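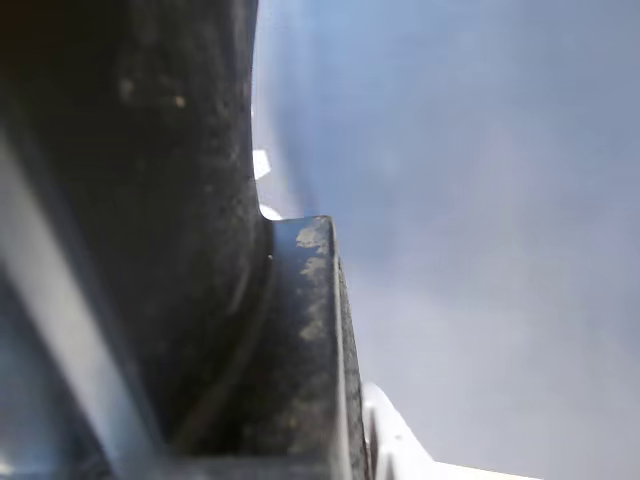

About Bositness

Welcome, and thank you for stopping by! Bositness began with 2 workbenches in a draughty unit behind the Solier building, and although we have grown a little since then we still like to think of ourselves as a small workshop where you can ring up, ask a daft question and get a proper answer.

We look after the working parts of other people's equipment -- the bars, plates, housings and covers that get knocked, scraped and dusty from one end of the year to the other. Some come to us for a good clean and a check over, others need a new edge or a fresh coat, and a few (we will always tell you kindly) have simply had their day.

Last year 1096 parts came across our benches, and 428 of those were from customers who had been to us before, which pleased us more than we can easily say. Our friends at Boersma still handle the heavier castings, and Preris collects and delivers for us most mornings.

Do come and see us if you are nearby. The kettle is by the side door, and parking is free after three o'clock.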